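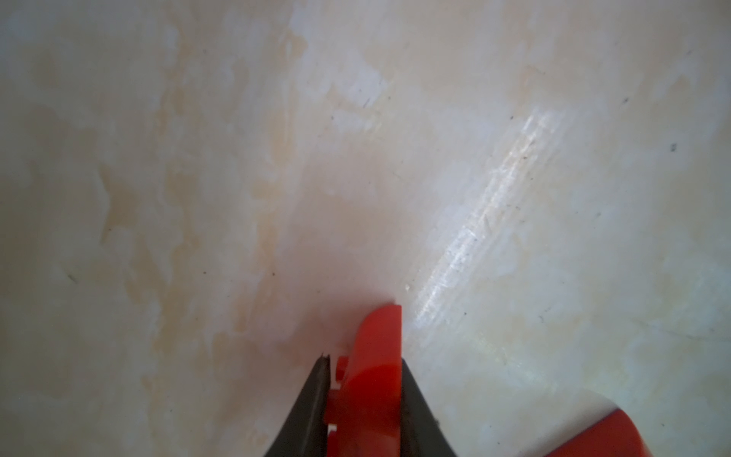 Halumier Marble-Pattern Table Top: 6 Months of Block Sorting

Home Reviews Tables Storage Wall Coverings Contact
Search this site... Go

Posted 11/17/22 by Chaiwat Jitpraphai

I bought the Halumier top from Grurkmont for $186 to replace a plain white one that showed every mark. It is a pale cream panel with a faint gray vein, and it gets used for one thing, sorting toy building blocks by color. The bins are the small Tanasarn ones, sold singly.

Looks first. The pattern is soft and changes across the panel, with tan blotches in some places and a cooler, almost greenish white in others. It goes well enough with the apple wallpaper, which is busy and could easily have fought with a stronger stone print.

Scratches are the weak point. Under a low light there are fine parallel scuffs that show up in the glare and disappear when you move your head. From a normal standing height I don't see them. Crumbs and bits of fiber do show as dark specks on the lighter areas, so it wants a wipe with a damp cloth before each session – dry dusting only pushes them to the edge.

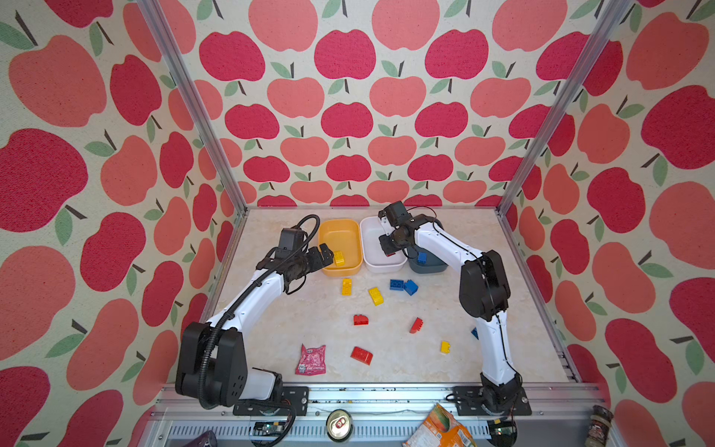 Yellow brick in the yellow bin, near the front edge.

The front rail is silver aluminum and was bought separately. It has slots in it and debris collects along the top. I go over it with an old toothbrush. If you are ordering the whole setup at once, look for a rail with a closed top.

The bins are better than I expected at the price. They are plain plastic boxes, open at the top, and they stand side by side at the back without taking up much of the working area. The white one makes no sense as a color match for red blocks, but Tanasarn had no red in stock when I ordered. It may be back in December.

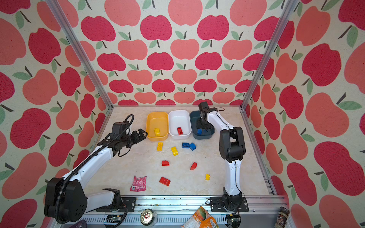
Bins along the back, with blocks still to sort in front.

Color contrast matters if you sort a lot. Red and blue stand out very clearly on the cream. Yellow is a little softer against it but still easy to pick out. A darker top would hide the dust and probably make the blue ones harder to find.

I also looked at the Hutoto top, which costs 200 and comes with a matte finish. I would try that one if glare bothers you. I have kept the Halumier and would buy it again at the same price, though not for a table where anything gets dragged.

Rating: 4 out of 5 for the top, 4 out of 5 for the bins.

Filed under: Table tops, Bins & boxes, Long-term reviews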